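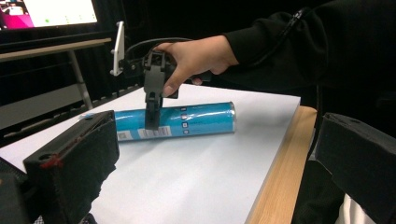 Tuesday, after lunch

Canisters again. Xiomara wants them stored on their sides in the new rack, and I said I'd give it a fair look before complaining. This is the look.

What we have: the blue ones with the silver end cap, barcode on the body, the little column of icons further along. I tried reading the print next to the icons and gave up. If the storage advice is in there, it might as well be in another language. Florencia says Urnlow has a sheet on upright versus lying down. She has been saying so since September and I have yet to see the sheet.

The claim for the rack is that it holds more per shelf. Probably true. I measured the shelf at 482 mm clear width and the catalog drawing agrees, which I did not expect from Firby. My doubts are elsewhere:

Rolling. A cylinder on a flat board goes where it likes. The white board on the bench is flatter than the shelves and I still wouldn't walk away from a canister on it without a stop. The rack has a front lip. Jarmo thinks the lip is plenty. I think Jarmo has not seen someone pull one from the bottom row in a hurry.

Labels. On its side, the barcode can end up anywhere, including underneath. Then you turn the canister to scan it, and we are back to handling every one twice. Joelle suggested "barcode up" as a house rule. We have house rules for the drill bits too – go and look in that drawer.

Caps. Stored end-on, the cap is what you see and what gets knocked. Aleksandra isn't worried, says the rim is tougher than it looks. Maybe. I'd like to hear that from someone who has dropped one.

The Plakow flyer on the wall says the rack is good for "over 2,000 load cycles". Load cycles of what? No weight given, no shelf length. I wrote to ask and got the same flyer back as a PDF.

What I'd agree to: 3 shelves on their sides as a trial, everything else stays upright in the old cabinet. Foam strip along the back so they don't clank. Whoever scans a canister puts it back with the barcode showing, and we check on it without warning, otherwise the trial tells us nothing.

Still to do: order the foam, find out if Urnlow's sheet exists, take the Plakow flyer down. Ask Xiomara what she means by "more per shelf", in canisters, with the foam in. Old cabinet door is sticking again, hinge side.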